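Els Timmermans has been naming paint colors for 20 years, and she would like you to stop asking whether she eats lunch first.

"People think I sit there hungry," she says. "All those oatmeals and butters. I named Hoddale's best-selling beige during a root canal."

She works from a spare bedroom with terrible light, a fact she shares cheerfully. Her list of finished names stands at 1,268. Four of them are white, as far as her husband can tell. He has been asked to leave the room over this.

The rules are loose. No diseases, no politicians, nothing that sounds damp. "I fought for Wet Dog for two years," she says. "It was a lovely gray. They called it Harbor Whisper, and I still think of it as Wet Dog."

Does she ever run out?

"Of grays, every March. You can only go to the seaside so many times." 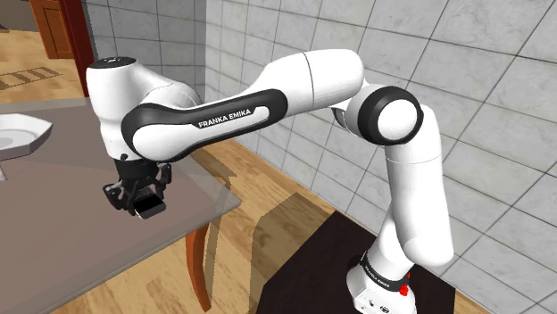
Image: Lieven Schouten

Her own hallway has been bare plaster since she moved in. She has 36 sample cards taped beside the coat hooks and dislikes every one, including the nine she named herself.

"The names put me off," she says. "I read Quiet Linen and I think, oh, get over yourself."

She is leaning toward a green. It has only a number so far.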